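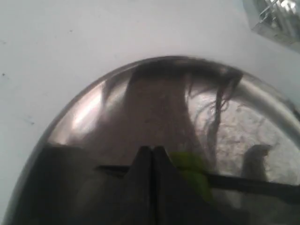
Steel shows every fingerprint, and I've stopped minding.

I moved to Alldale with two suitcases and no kitchen stuff at all, so I did what everybody there does and went to the Fasska market at six in the morning. It's a huge old parking lot full of folding tables, and I love it more than any store I've ever been in! My first haul was a Koller saucepan with a wobbly handle — I still use it for oatmeal. 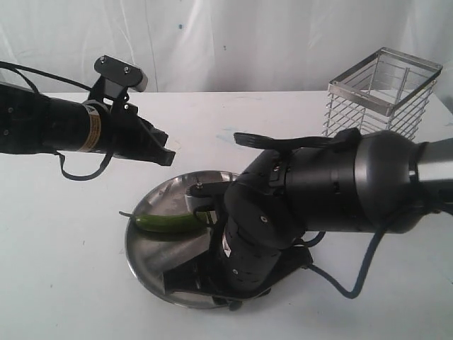 Buying secondhand has made me picky in ways I didn't expect. I used to want color (I owned a lime green colander, heaven help me), and now I go straight for the plain stuff. Put anything on a white tabletop with a bit of wrinkled white fabric behind it and you'll see fast whether you like its shape. A Lamer teapot I'd bragged about for weeks went right back to the market.

The sellers will haggle, but only after nine, when they start thinking about packing up. Before that you pay what they ask or you walk. I've walked plenty of times and

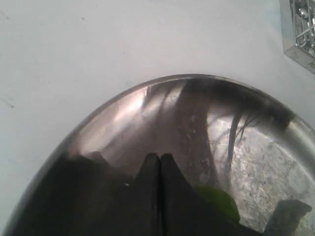
then lain awake thinking about a cake stand.

My best month was September, when the students clear out their apartments and the tables spill over into the street. I came home with so much that I had to borrow a neighbor's cart, and I went back the next morning anyway. 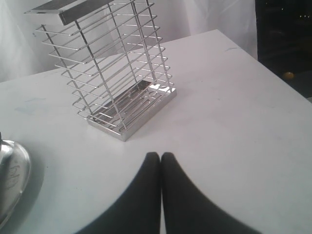 Wire racks: a weakness of mine.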